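Marari Changes Rules on Repairs to Rented Workbenches and Hand Tools

Tenants of the Marari workshop building will be responsible for minor repairs to benches and hand tools under revised lease terms that take effect in February. The change applies to all ground-floor units and to the shared rooms on the second level.

The revised terms were sent to leaseholders on Monday by Rizzi, the company that manages the building. They replace a single paragraph in the existing lease that did not define what counted as a repair.

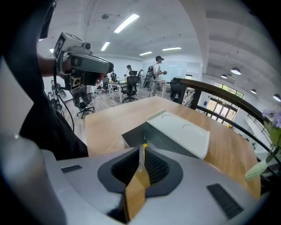
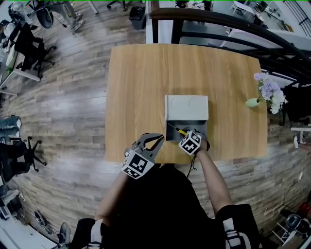
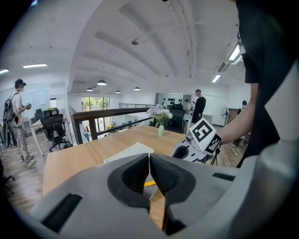
Under the new wording, a minor repair is any work that can be completed with hand tools and without disconnecting a fixed service. Tightening a vise, replacing a drawer runner and refinishing a worn tabletop fall into this category. Work on wiring, compressed air lines, extraction ducts and fire doors remains with the management company, as does structural damage to a bench that is bolted to the floor.

Tenants must report a fault before starting work on it. Reports go through the Lumow portal, which already handles room bookings and deliveries. If the management company has not replied by the end of the second working day, the tenant may proceed with a minor repair and submit receipts for parts.

Parts costs will be credited against rent up to $1,245 per unit per lease year. Labor is not covered. Receipts must be submitted within the same quarter, and unused credit does not carry over.

Angharad Gwynne, who drafted the terms for Rizzi, said the old lease had produced inconsistent results. "Two units could report the same fault and get different answers depending on who opened the message," she said. "The definition is now in the document."

Some leaseholders have asked for changes. Kedir Kumsa, who rents a unit on the north side, said the credit should be tied to floor area. His unit measures 1,797 square feet and contains 7 fixed benches, while the smallest units have 2. "A flat amount is simple to administer, but it does not match the amount of equipment we are expected to maintain," he said.

Gwynne said that a scale based on floor area had been considered and would be reviewed after the first lease year.

The terms also set a standard for replacement parts. Drawer runners, clamps and vise jaws must match the load rating of the original. Dostska, the supplier that fitted the benches, will provide a parts list, and tenants may buy equivalent items elsewhere if the rating is printed on the packaging or stated on the invoice.

Leases signed before the revision stay on the old wording until renewal unless the tenant opts in. Opt-in forms are available at the front desk and through the portal. Written comments on the terms can be left with Rosario Fabbri at the building office.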